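3.2 Collecting demonstrations in simulation

All training episodes were recorded in the Wondale simulator, with a two-arm setup driven by a human operator through the Idico control interface. We defined 17 kitchen tasks and recorded 400 episodes for each. Object positions were sampled again at every reset, within limits set per task. Episodes that ended in a collision with an appliance were discarded and recorded again.

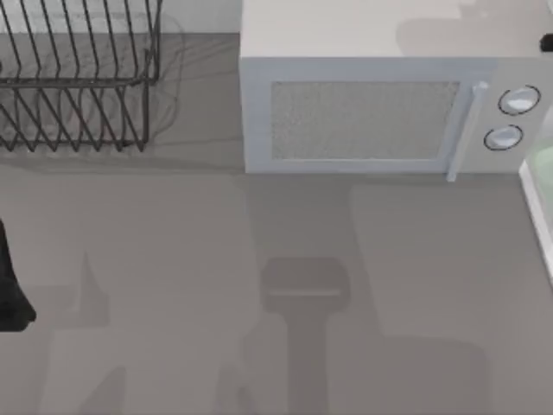 Figure 3. Overhead view of the simulated counter, with dish rack and microwave. Arm shadows fall on the work surface.

Cast shadows were left on during rendering. In an earlier version of the set, built in September, they were turned off to save time, and policies trained on it did poorly under directional light. As Figure 3 shows, a gripper's shadow can cover a clear part of the counter while the arm itself stays mostly out of view. We treat this as useful variation and apply no correction.

Each policy was tested on 100 held-out layouts per task. Layouts were drawn with separate random seeds, and none was shown to the operators during recording.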